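El saco vuelve a la compra

Imprimir | Enviar por correo electrónico

Durante años, la bolsa de yute fue cosa de ferias agrícolas y de tiendas de semillas. En Multero la cosen desde hace 50 años, y hasta hace poco casi toda la producción salía en forma de sacos para papas. El taller ocupa la planta baja de una antigua bodega y trabajan en él 5 personas. 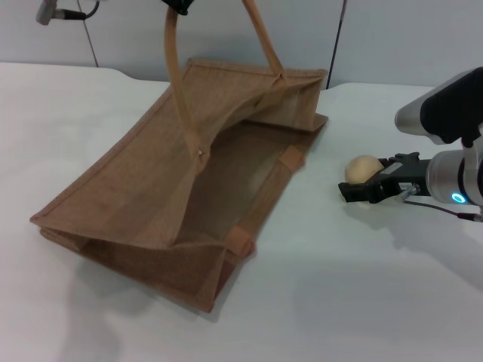
El cambio llegó con los pedidos de las verdulerías. Emiliano Huenchumán, encargado del corte, explica que el cliente de barrio pide dos cosas – que la bolsa aguante peso y que no se deshilache. Lo segundo depende del borde. Si la tela se corta y se deja tal cual, la trama gruesa se abre en pocas semanas; con el dobladillo doblado y cosido, como el de este bolso de color arena, el canto queda cerrado. El asa larga permite llevarlo al hombro, aunque con mucha carga la unión del asa sufre.

El yute llega en rollos de la importadora Arruda. Cada partida trae un tono distinto y Huenchumán no intenta igualarlos. En octubre el taller entregó 305 bolsas a Witirell, una cooperativa de productores que las vende junto con las cajas de verdura. 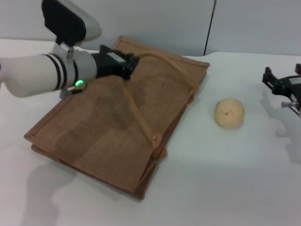 ¿Se puede lavar una bolsa de yute? Conviene limpiarla con un paño húmedo y secarla a la sombra, porque en la lavadora la fibra encoge y pierde forma.

Comentarios (4)

Rosa: La mía lleva tres inviernos. El asa la tuve que recoser.

m_ortiz: ¿Venden por unidad o solo al por mayor?

Lucho: La lavé a máquina y quedó para guardar cebollas.

Pilar V.: En mi casa los sacos se usaban hasta para tapar la leña.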